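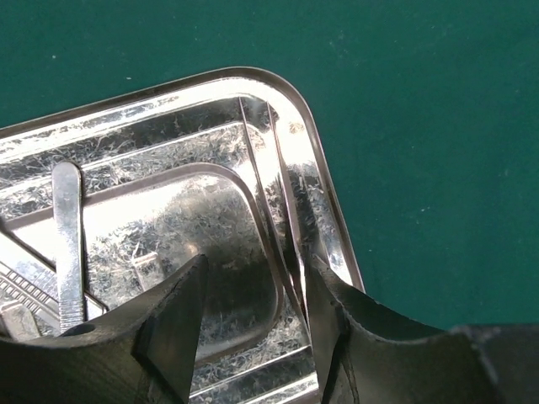
Cluven wants 775 quid for the Trernon 27, and the pitch is that it charges in 19 minutes. From what to what? The small print says "up to 80%", with the screen off, using a charger that isn't in the box.

I've had two of their phones. Both were fine for a year, then needed plugging in by teatime. So forgive me if I keep my wallet shut until someone has lived with one past December.

The camera talk is the same as last time – more lenses, bigger numbers, and no word on why the old one smeared everything indoors. My Lallel still gets me to 16 hours. It's staying.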